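Talking cutlery with the woman who sorts it

If you have ever been to the August supper in Clatisbridge you have eaten off a green fork. You can't miss them, they're about the color of a lime popsicle, and I've wanted to know for years where they go once the plates are cleared. So I asked if I could come by and meet the person who looks after them, and she said sure, as long as I didn't mind talking while there was work going on.

We sat down at 4 in the afternoon in the back room of the Moltico hall, with coffee and a dish of those hard ginger cookies. She'd rather not have her name in this, so you'll have to take my word that she's very good company.

My first question was the obvious one. Why green?

"It was what they had," she said. "I wanted white. The shop had white, but not enough forks in it, and I wasn't going to have two colors on one table. So I took the green and grumbled all the way home. Now I'd fight you for it."

She says the color has paid for itself. White forks went out with the paper plates every single year and she'd be up to her elbows in the trash bags after dark. "Green you can spot in potato salad. You can spot it in the grass!" The full set is 190 forks, and after last summer's supper she got 186 back, and she still sounds a little sore over the other four. (If there's one in your glove compartment, please, bring it in.)

I asked how you even start with a pile like that. I'd have guessed you pick up one of each and work your way through, place setting by place setting, but no, she looked at me like I'd suggested washing them in the creek.

"Forks first. All the forks. You put everything out on the table so you can see it, and you go around with both hands and get the forks, and you don't touch a spoon until you're finished."
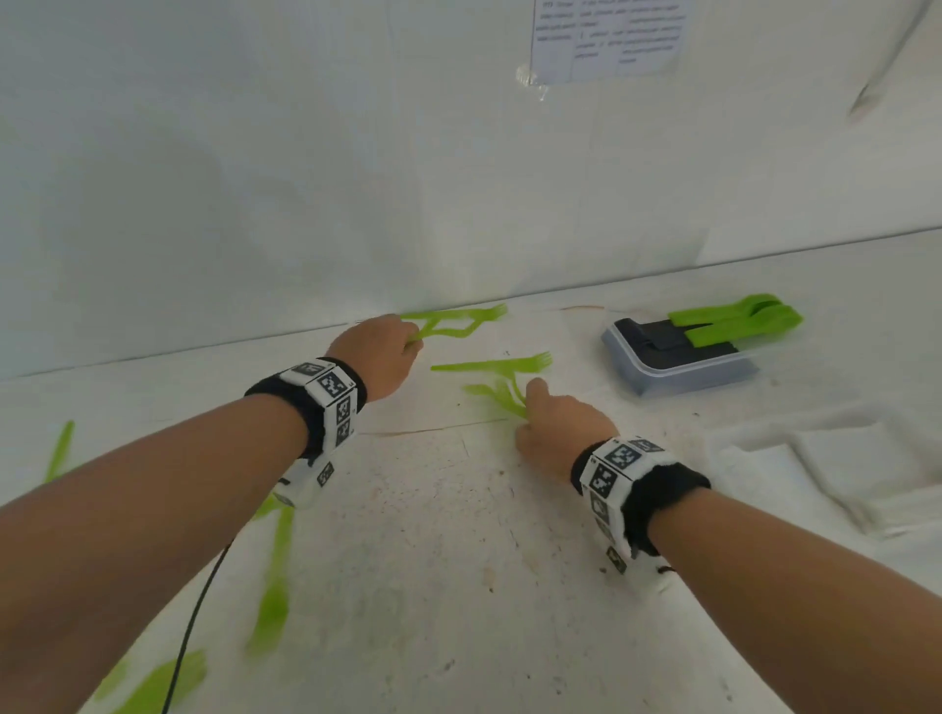

Gathering up the forks, with spoons and knives at the box on the right.

The table, by the way, is a plain white one with plenty of scuffs on it, and she won't hear of replacing it. She likes it pushed up to the wall so nothing can slide off the back. Her own kitchen at home has a drawer she described as "a disgrace," which made me feel a whole lot better about mine.

We got onto the subject of boxes, and here she really warmed up. She has tried shoe boxes, coffee cans, bread bags with a twist tie, and one year a pillowcase, which she does not recommend. These days she's a believer in a see-through box with an insert in it.

"If I can't see what's in it I'll open it," she said, "and if I open it I'll take everything out again. I know myself."

And which way do the handles go? All the same way, always. She learned that from her aunt, a Dambrauskienė by marriage, who ran the kitchen at the old Flistura canteen and would tip the whole tray back onto the counter if she found one spoon lying backward. "She put out 110 lunches a day and she could tell from the doorway," she told me. "I was scared to death of her. She made wonderful dumplings."

I wondered whether she ever gets bored. She thought about that one through a whole cookie.

"With the knives, yes. Knives are dull. I mean to do, too, these ones won't cut a pickle. Forks I like. They sit into each other and you get a nice little stack in your hand."

Before I left I asked what she'd buy if somebody handed her the money for a brand new set, any kind she liked. Real steel, maybe? She shook her head before I'd finished asking. Too heavy to carry down to the field, and she'd have to count them twice. What she'd like is another dozen soup spoons, same green, if the shop still carries them. She's been meaning to call.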